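Gratero: my takeaway and small café notes, as a dataset

I eat out far too much, and at some stage I started writing it all down. Gratero is what came of that: 3,071 dishes from 177 small places to eat, mostly counters, cafés, noodle bars and the sort of takeaway where you stand next to the fridge while they cook. Everything in here I either ate myself or pinched a forkful of from somebody else's plate (there's a column for that, see further down).

It began as a spreadsheet so I could remember which place did the good dumplings. Then it grew tabs. Then a friend wanted a copy, and their friend wanted one too, and by July I was answering so many questions about what "GR+" meant that writing a proper readme seemed quicker!

What's in the download

places.csv has one row per place. Name, area, number of seats if I could see them all from where I was, whether they take cards, whether there's a loo.
dishes.csv has one row per dish, joined to the first file by place_id.
notes.txt is my own scribbles, lightly tidied. Spelling is as typed on a phone with greasy thumbs, sorry.
loader folder has the little script that reads the lot and sticks it together.
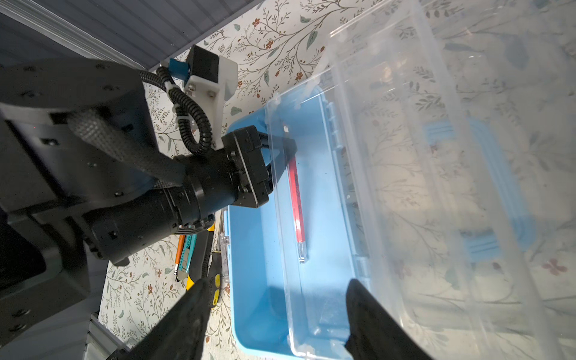

Black arm over the light blue box, red tool inside.

The columns people ask about

heat: 0 to 3, where 0 is a korma and 3 is me having to go and stand outside. I have a fairly decent tolerance, so if you don't, add one in your head.

price: in pence, as on the menu board that day. No service charge, no delivery fee, no bag. If a dish came in small and large I took the small one, unless they'd run out of small boxes and gave me the large for the same money, which happens more than you'd think and is marked "lucky".

wait: minutes from paying to eating. Anything over 90 is stored as 90, partly for tidiness and partly out of kindness to the place in question.

mine: yes if I ordered it, no if I nicked a bit. Please don't treat the "no" rows as full opinions. One chip is not a review.

GR+: would I cross town for it in the rain. Very few of these, and I get quite defensive about them.

A word on the places

Two of them turn up far more often than the others and will skew your averages if you let them. Hostevlow is the noodle counter nearest my front door, so it has been eaten from in every possible mood, including flu. Montecinos does the empanadas and a very good spicy bean soup, and I've been through the whole menu there twice (the second time because they changed the pastry, and I wanted to know if the cheese one had survived. It had). If you're working out typical prices or waits, either drop the repeat visits with the first_visit flag or take one row per dish. I usually do the second.

Flikari was a pancake stall and is now a phone repair shop, but I've kept its rows in. The buckwheat one with mushrooms deserves to be on record somewhere.

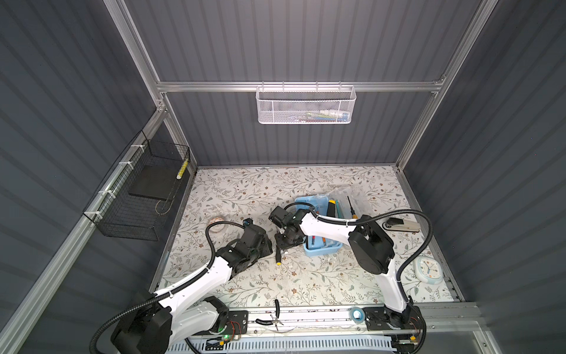

How to load it

Unzip everything into one folder, keep the file names as they are, and run load.py from inside it. You'll get a single joined table with the places and dishes together. It needs Python and pandas and nothing else. If you'd rather use a spreadsheet, open dishes.csv and tell it the place_id column is text, otherwise the leading zeros vanish and nothing matches up. I lost an evening to that, so please don't lose yours.

Accents should come through fine if you pick UTF-8. If "jalapeño" looks like a cat has walked over it, you picked something else.

Known problems

Menus change and I don't go back to check. Treat prices as a record of one lunch.
Friday evenings are over-represented, so waits look worse than they are the rest of the week.
I don't like aubergine. I've tried to be fair to it and I don't think I've managed.
Desserts are thin on the ground, as I'm generally full by then.
Some sauces are rows of their own and some are tucked inside the dish they came with. I changed my mind halfway through and haven't gone back to sort it out.

Using it

Help yourself for anything you like, including things that make money, as long as you mention Gratero somewhere and don't use my scores to be nasty to a small kitchen. If you spot a mistake, open an issue with the place_id and the dish name. Suggestions of where to eat next are welcome in the same spot, and anything with proper chilli oil goes to the top of the list.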